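Countertop resurfacing kits, do they hold up or is it all sponsored posts?
Kitchens > Counters & Surfaces | Tags: resurfacing, laminate, budget remodel
4 min read
Last updated: September

drybrushdan
I keep seeing the Zeris stone-look kit pushed everywhere and I don't buy it. The box says it covers 70 square feet, and every glowing review I can find was written the week the stuff went on. A counter looks great the week it goes on. So would house paint. Has anybody here lived with one of these through a couple of years of real cooking? I have old beige laminate, two seams and a burn mark next to the stove. The local quote for real stone from Nyberg came in at 1,299 for the slab alone, no cutting, no sink hole, no delivery, which is its own kind of joke.

mopbucket
I did the Zeris kit in a rental unit. Two years in. The flat parts are fine. The front edge by the dishwasher is not fine, it went soft and cloudy and you can lift it with a fingernail. I followed the cure time to the hour.

hallwayfern
Did you sand first? Everyone who complains about the edge skipped the sanding.

mopbucket
Yes, I sanded. I also degreased. I love how the answer to every failed kit is that the customer did it wrong.

hallwayfern
I didn't say every one. Mine has held and I'm hard on it. The steam from a dishwasher will wreck plain laminate too, so I'm not sure what you're comparing it to.

drybrushdan
How long have you had yours though?

hallwayfern
Since spring.

drybrushdan
OK so that's the problem I described in my first post.

Turkley_Rd
I'd skip the whole category. What you're paying for is a bottle of primer, a few little pots of color and a topcoat, and the topcoat is the only part doing any work. Plikance sells the same sort of topcoat by itself for bar tops. Read the safety sheet on both before you spend anything. I can't swear they're identical, the sheets are vague on purpose, but I've had a hard time finding the difference.

mopbucket
Vague on purpose is right. "Heat resistant" with no number next to it means nothing. Resistant to what, a warm plate?

quietgrout
Going to disagree with most of this. The color matters more than the chemistry. The kits that look bad look bad on day one: people go too white, with gray veins drawn on like a road map. Mixed pinks and tans are a lot more forgiving. Crumbs vanish, coffee rings vanish, and a bad patch can be dabbed over without redoing the run. Everyone laughs at the pinkish beige look and then they spend their evenings wiping a white counter.

drybrushdan
A counter that hides dirt isn't a selling point for me. I want to see the dirt.

quietgrout
Then get white and enjoy yourself. I'm only saying what patches well. Second one has the mottled beige and brown mix I mean, on an island.

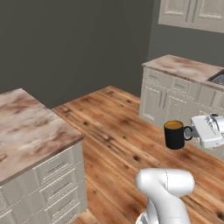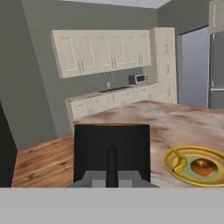
hallwayfern
I could live with that color but I don't think a kit gets you there. The ones I've seen in person have all the blotches the same size, because people use one sponge and never turn it. Tear up a couple of different sponges and keep some of the base coat back for the end.

Turkley_Rd
And practice on scrap. A sink cutout from a salvage yard costs next to nothing and it's already laminate.

mopbucket
Still nobody with more than two years on one, I notice.

quietgrout
My old place had one longer than that but I moved out, so I can't tell you what it looks like now. It was dull near the sink when I left. The rest looked OK. I'd do it again in a laundry room. A main kitchen, probably no.

drybrushdan
That's the most useful answer so far. I'm going to do the scrap test with the bar top stuff and leave a hot pan on it for a while. If it marks, I'll keep the beige laminate and put a cutting board over the burn.

hallwayfern
Give it the full cure before you put the pan on it, or mopbucket and I will be back in here arguing about your results.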